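How I check my pay stubs for missing hours

I got shorted $377 at my old job in Plarham and only caught it months later, so now I do this every payday. You need your stubs, your own record of hours and maybe half an hour.

Step 1. Write down your own times. Start, finish, meal break, every shift. I use a paper notebook – phone notes are fine too.

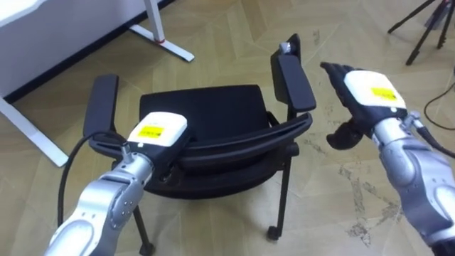 Unpaid setup time is the sneaky one. At Jument we had to log in and read messages before clocking in, and it added up fast. If you're already in a black office chair like that one with your hands on work stuff, write the time down as work and ask about it later.

Step 2. Add up each workweek separately. My stub covered two weeks, and payroll had averaged them. One week was 51 hours! That's 11 hours of overtime I'd never have spotted from the total.

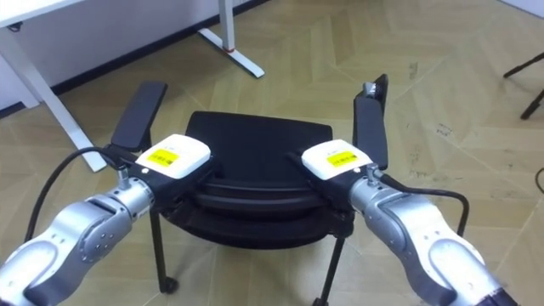
Black office chair on a beige parquet floor

Step 3. Go through the deductions line by line. Circle anything you don't recognize, like uniforms or a "register adjustment".

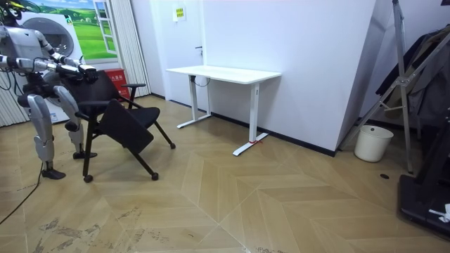
Humanoid robot at the back of an office chair

Step 4. Email payroll and keep it boring: dates, hours, amount. Onyekachi Yusuf from my shift sent hers on a Thursday and had $424 on the next check.
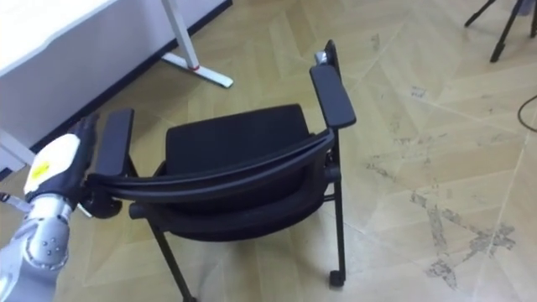

Keep copies of everything somewhere that isn't a work computer. I print mine and spread the stubs out in date order. A flat seat cushion like the one on that chair holds a couple of months' worth if your table is full. If payroll won't answer, call your state labor office and have the pile handy.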